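16 de abril

Escribo rápido que mañana madrugo. Segundo día de festival y ya no distingo una película de otra. Dormí fatal, desayuné de pie, llegué al Odero con los créditos empezados y me senté en el pasillo porque no quedaba butaca. 427 plazas y ni una libre para un documental sobre un pueblo de salineros, quién lo diría.

La película: Plemudell, de Aurelia Trummer. Larga, terca, preciosa a ratos. Casi no hay entrevistas. La abuela que pela habas y no dice nada durante cuatro minutos - me gustó más eso que toda la parte del archivo, que me parecio de relleno. Y la voz en off... no sé. Demasiado escrita. Cada vez que la imagen respiraba venía una frase a explicarme el mar. Pero el final en la iglesia, con la luz yéndose y los hombres sin saber si cantar o no, eso se me ha quedado pegado. Volvería a verla solo por eso.

Luego coloquio. Trummer habló poco y bajito. Contó que rodó 32 horas y que el primer montaje lo tiró entero en octubre. Un señor le preguntó por qué no salía el alcalde. Contestó: porque no me interesaba. Aplausos.

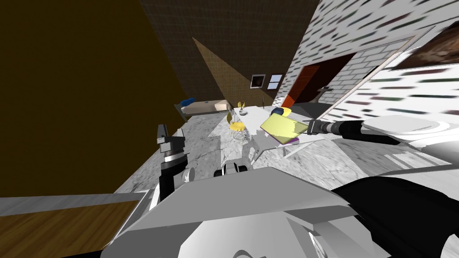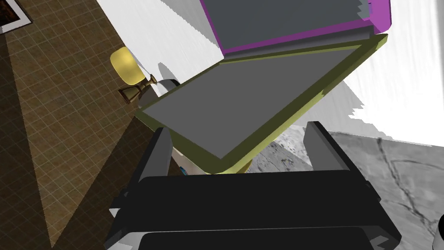 Imágenes de simulación, las dos con la pinza en primer término.

Comida: bocadillo malo, café peor. Me crucé con Florian Egger en la cola del Gasser, sigue con su corto y sigue sin título. Dice que lo va a llamar Garkden. Le dije que sonaba a marca de mangueras y se rió, creo que un poco ofendido. Mañana le escribo.

Por la tarde intenté la retrospectiva y me salí a la mitad. Culpa mia, no de la película, se me cerraban los ojos. Blanco y negro, un tren, otro tren, nieve. Apuntado para verla en casa.

Pendiente:
- mandar la reseña de Plemudell antes de las doce (voy por la mitad, sobra el primer párrafo)
- recoger la acreditación nueva, la mía ya no pasa por el lector
- llamar a mamá
- entrada para la sesión de cortos, fila 4 si queda

El hotel hace ruido de cañerías. Releo lo que llevo de la reseña y he puesto "hipnótica" dos veces. Quito una. Quito las dos. A dormir.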